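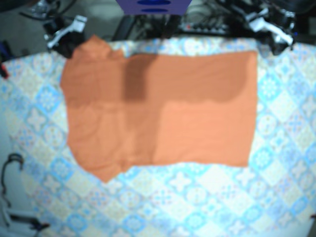

What did the grant period cover?

The second half of the garment reuse program at the Cendside depot: intake, sorting, washing, and redistribution of donated clothing, plus the changeover to the Pladuvex stock system. This report follows the headings in the funding agreement. Spending is reported separately in the attached workbook.

Intake

The depot received 1,507 bags during the period. Intake was uneven. November was the heaviest month, and bags had to be held overnight in the loading area until the sorting tables were clear. Bags are logged by weight at the door and given a paper tag, which stays with the contents until sorting is finished. Mixed bags containing shoes or bedding are split at the door and tagged again.

Two drop-off points were in use, the depot itself and the Magnusson Street site. The Magnusson Street site closes at 4 p.m., and material left outside after closing accounted for most of the rain damage recorded. A covered bin has been ordered and is charged to the equipment line.

Sorting and grading

Garments are graded A (reissue as received), B (reissue after washing or minor repair), or C (fiber recycling). Around 70 percent of items by weight were graded A or B. The remainder went to the recycling contractor, Anance, under the existing collection agreement. Anance changed its bale specification during the period and no longer accepts items with metal fasteners attached. Removing zippers and snaps has added a step to the C line and slowed it.

Grading between shifts was not consistent at the start of the period. Knitwear with light pilling was graded B in the morning and C in the afternoon. A one-page grading guide was written and posted at each station, and the discrepancy narrowed once it was in use. Plain cotton T-shirts remain the largest single category and the easiest to place.

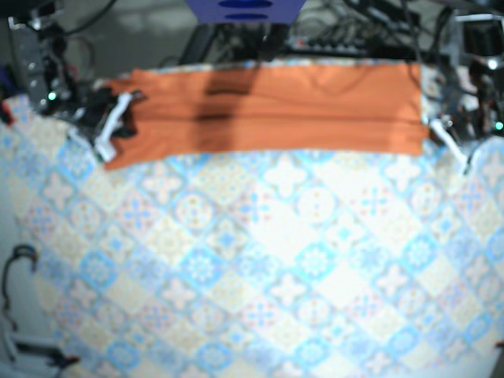 Washing and repair

The depot operates six washing machines. One was out of service while a drain pump was on order, and B-grade stock backed up during that time. Loads are now sorted by color and fiber before they reach the wash room, and the rewash rate has fallen. Repair work was limited to seams, hems, and buttons. Items needing panel replacement are graded C.

Stock system

The old spreadsheet was retired and Pladuvex is now the only stock record. The transfer took longer than planned. Size labels had been entered in several formats and had to be converted by hand, and children's sizes required a separate table. Reissue partners can now see what is available by category and size without calling the depot. Label printing is still unreliable when two stations print at once.

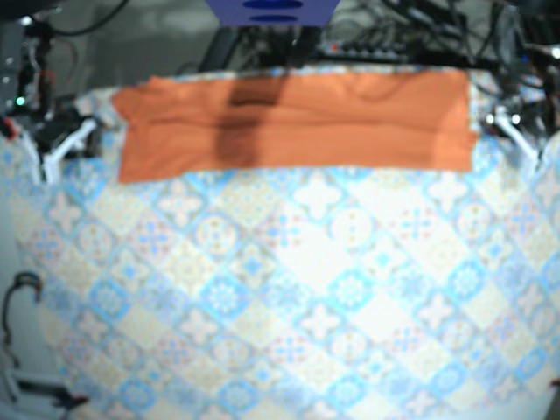
The supplier has been notified and has supplied a temporary setting that queues the jobs, at the cost of a short delay per label. A permanent correction is expected with the next software release. Until then, the second station prints in batches at the end of each shift.

Open items

Installation of the covered bin at Magnusson Street.
Revised collection schedule with Anance, to reflect the lower C-grade throughput.
Replacement of the door scale, which drifts under heavy loads and is being checked against a reference weight every morning.
Transfer of the remaining unspent training funds to the repair line, subject to your written approval. The request form is included with the workbook.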